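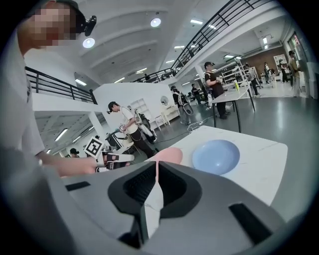
The manipulation course at the Hundwood campus runs for one semester and has a single graded deliverable, a dataset of household tasks that another team's policy can be trained on. Izzati Manurung has taught it since the course was split off from the general robotics lab. Students work in the main hall below the mezzanine with hand-held grippers, and the early tasks use very little: a white tabletop, a pink bowl and a larger light blue one. The square black-and-white marker on top of a gripper is covered in the first lecture. "Two bowls are enough for a month," Manurung said. "If a team can't give me a consistent bowl task, I don't want to see them try a drawer."

Teams are assigned a task sheet in the second week. The sheet defines the start condition, the end condition and the permitted grasps. It does not define speed. Manurung removed the time limit after the first year, when teams rushed the approach phase and produced trajectories with sharp corrections near the object.

"The hand is very good at fixing mistakes late," she said. "You come in three centimeters off and your wrist sorts it out. The model sees that and learns that coming in three centimeters off is normal."

Each team submits 118 demonstrations of its primary task. Submissions pass through a checking script called Patbridge, written by former students, which rejects recordings with lost tracking, dropped samples or a gripper opening outside the calibrated range. Last term the best team had 97 accepted on first submission. The weakest had 33, and most of its rejections came from one operator who kept turning the marker away from the light.

Asked whether that was a fair basis for a grade, Manurung said the acceptance count is worth only a small part of it. The larger part is a written failure analysis. "Thirty-three accepted with a good explanation will pass. I have given low marks to clean data when the report said nothing."

Calibration takes up more of the course than students expect. Each gripper is checked at the start of a session by closing the fingers fully, opening them fully and comparing both readings against the stored values. Teams that skip the check usually find the drift in the afternoon and have to discard the morning.

The second half of the semester is built around Tawfik, the course's internal competition. Teams exchange datasets without exchanging notes, train on what they receive and run the result on the same fixed arm. A run is scored on completion and on contact force. The pass mark is 80 points.

"Most of the arguments happen there," Manurung said. "One team places the bowl from the left, the other assumed the right. Both task sheets allow it. So whose fault is the collision?" She does not rule on these disputes. Teams file a joint statement, and the wording of the task sheet is revised for the next group.

The current sheet is the eleventh version. It now specifies the side of approach, the resting position of the idle hand and the height at which a bowl counts as lifted. Manurung expects a twelfth by November, when the course adds a two-person handover task.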